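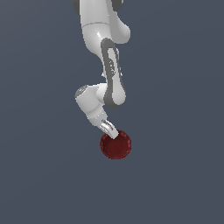

The Bowl Problem

Vittoria Colombo
08/05/2022

I have spent most of May reading papers in which a simulated arm learns to pick up a bowl, and I would like to register a complaint about the bowl.

It's a very good bowl. It sits in a gray void with no table under it and no shadow, and nothing else exists in its universe. If I lived there I could pick it up too.

The method under discussion is the one Siamak Karimi's group calls Oltard. You show the policy 40 demonstrations in simulation, let it practice, then test it on 1000 fresh starts with the bowl nudged to a new spot each time. The success rate is lovely. I have no quarrel with the arithmetic, and I ran their code myself, on a machine that complained more than I did.

My quarrel is with the word "robust," which turns up in the abstract and keeps turning up after that. Robust to what? The bowl moves a little. The light stays put. The gripper comes down to the rim from the same side every time, like a man who only knows one way into his own kitchen.

Sveva Zanetti and I tried the obvious thing and put a second bowl in the simulator, same model, different color. Then we ran 40 trials. The arm got the right bowl in 7 of them. In most of the others it went confidently for the space between the two, closed its fingers on nothing, and lifted the nothing with great care.

Jhosep Sánchez, who read a draft of this, says I'm being unfair. You have to start somewhere, he says, and a bare scene lets you see which part of the method is doing the work. He's right about that, and it's the reason I still use bare scenes for my own stuff. If the policy can't reach a rim when there's nothing else around, you know where to look for the bug, and you don't waste a week blaming the tablecloth.

But a debugging setup is a strange thing to hang a headline on. I'd take the same paper with half the success rate and one page of clutter. Put in a spoon. Put in a table, even; tables are cheap in simulation. Report the failures by kind, so the rest of us can tell a bad grasp from a bad guess about where the bowl is.

Karimi's group says cluttered scenes are coming in the next version. I've left the second bowl in my copy of the simulator in the meantime, and they're welcome to it.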